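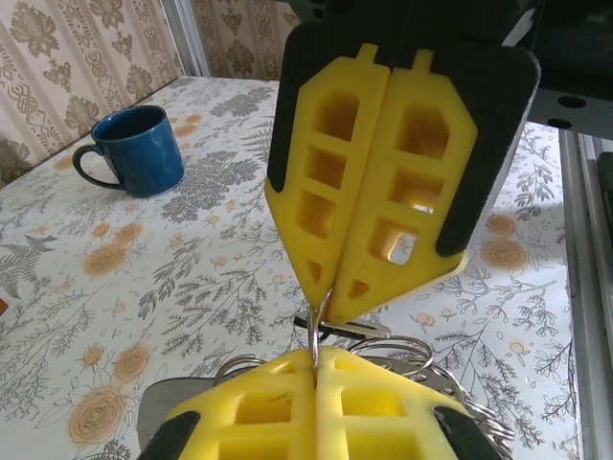 The reviewer from Skjelbred wrote back after the last report that a rule is worth nothing if the person at the bench has to look it up, and asked which of ours could be followed from memory. We took that as the starting question for this period. The answer at the time was two out of eleven. The draft has been cut and rewritten, and the rest of this report covers what changed, what it cost and what is left.

Progress report to the Ziller fund
Project: Good practice for two-arm handling of small household items
Submitted by Botance, 2023-09-27

Work done

The practice guide is now in its third draft. It covers setup, operator conduct, recording of trials and stopping rules. Key rings and keys remain the main test items, as agreed in the plan. They are hard for two grippers working together: the load shifts, parts are linked to each other, and a pull from one arm goes straight into the other.

We logged 3488 trials under the second draft. Each one was checked by a person who had not run it. The checkers were asked to mark any trial where they could not tell from the record which rule had applied. There were 46 of these, and nearly all came down to the same two gaps, described below.

Rules changed in this draft

Linked items. The second draft said that one arm must be still before the other moves. Operators found this unworkable when both grippers held parts of the same bunch. The new wording allows both arms to move if the speed limit is halved and the operator keeps a hand on the stop control. If either grip slips, both arms stop and the trial is recorded as a slip, even if the item is caught again.

Fingertip checks. Soft fingers are to be inspected at the start of every session and again after any trial with metal edges. A tear, a split cell wall or a loose mount means the finger is replaced before work goes on. Surface marks are noted but are not a reason for replacement.

Table coverings. The rule asking for a plain gray surface has been dropped. Partners want results that hold up in ordinary rooms, so patterned cloths and everyday objects may stay on the table. Anything breakable has to be outside the marked reach of both arms, or the session plan has to say why it is inside.

Trial records. A failed trial may not be deleted or renamed. This was already our habit but it was not written down anywhere, and Romitz asked for it in writing before they would share their own logs.

Operator training

Training now takes roughly 6 hours, down from a day and a half. Most of the saving came from cutting the slides. New operators read the one-page version of the rules, watch a session and then run one with a trained person next to them. Four people have finished the shorter course. One was asked to repeat the supervised session after leaving the speed limit at the single-item setting.

Problems and delays

The wrist cameras had to be recalibrated twice, which took time away from trials in the second half of the period. We also lost several sessions to a worn cable at the base of one arm. The cable check has been added to the setup page.

Romitz uses a different name for almost every step we describe. A shared list of terms was supposed to be finished by now and it is not. We have agreed on the terms for grasping, handover and release — the terms for partial release are still open, and they matter most for keys on a ring.

Spending

Spending is within the approved budget. Replacement fingers ran higher than planned and travel ran lower. We ask for approval to move the unused travel money to parts. No other changes are requested.

Next period

The third draft goes to Romitz and Skjelbred for comment. We will repeat the linked-item trials under the new speed rule and report slips separately for each arm. The list of terms and the final text of the guide are due in December.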